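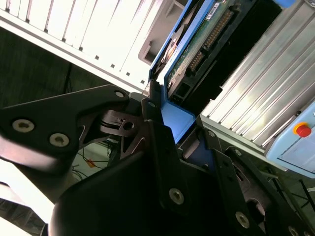 Repair shop in Otby marks its seventh year

The repair shop on the main street in Otby opened with one bench and a kettle. It now takes in work from as far off as Trodthorpe, and its owner says radios still make up most of it.

"People bring a radio before they bring anything else," she said. "They've had it in the kitchen for years and they don't want a new one."

She learned the trade at Karnside, a maker of hearing equipment where she spent ten years on the test floor. When the firm moved away she took a short lease on the Otby premises – at first for six months – and has stayed there ever since.

Her oldest customer is 69 and comes in with clocks. "He buys them broken," she said. "I've told him to stop, but he enjoys it."

Prices are kept simple. Looking at an item costs £10, which comes off the bill if the work goes ahead. Few jobs go above £50. If the repair would cost more than the thing is worth, she tells the customer so and leaves the choice to them.

Parts are the main difficulty. Older sets can often be mended with stock from Šimkus, a supplier she has used from the start, but newer goods are harder. "A lot of it is glued shut now," she said. "You can spend an hour getting in and five minutes on the fault."

She would like to take on a trainee and has asked at the college in Trodthorpe, so far without luck. Evening classes in basic soldering will begin in April, in the back room of the shop.

Asked whether she ever thinks of moving somewhere larger, she said the rent in Trodthorpe had put her off. "I can walk home from here for lunch," she said.

The shop is closed on Mondays.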